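Clisport Releases Drurkov 2 Grasp Planner

12/7/20

Clisport has released version 2 of Drurkov, its grasp planning software for two-handed handling of packaged food. The update replaces the single-arm planner that shipped in May and adds a shared scheduler, so that both grippers draw from one list of candidate grasps.

Film and foil packs remain the hard case. Glare on clear wrap leaves holes in the depth data, and a pouch changes shape as soon as the jaws close on it. Drurkov 2 drops the rigid box model for such items and fits a coarse deformable surface, updated 6 times per second while the jaws are moving. 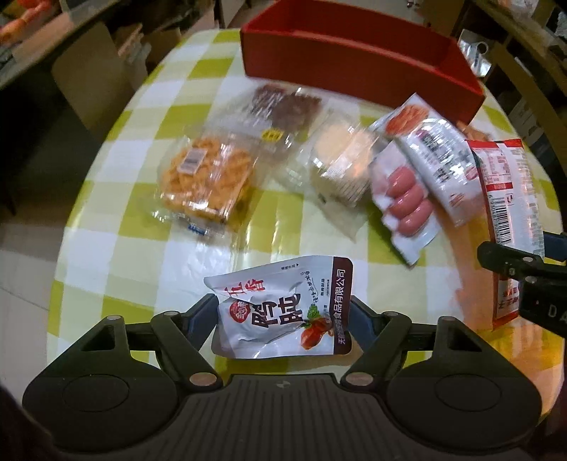 The perception module, Hunon, was retrained on 2,000 labeled grasps covering 46 package types. It no longer reads printed text to identify an item. Outline, seam position and local stiffness are estimated first, and the product label is treated as optional metadata.

"Most of our failures were in the approach, before any contact," said Hülya Akyol, who leads planning at Clisport. "The old code would pick a good grasp point and then route a finger through the wall of the box."

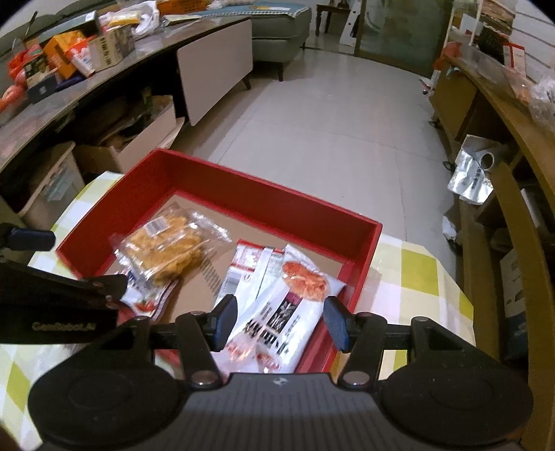
Container walls are now handled as hard constraints in the path search — a change that lengthens planning time slightly when packages overlap. Users can cap the search time in the configuration file, in which case the planner returns the best collision-free path found so far.

Logs are written in the Frota format, and existing replay tools will open them without conversion. Calibration files from version 1 must be regenerated.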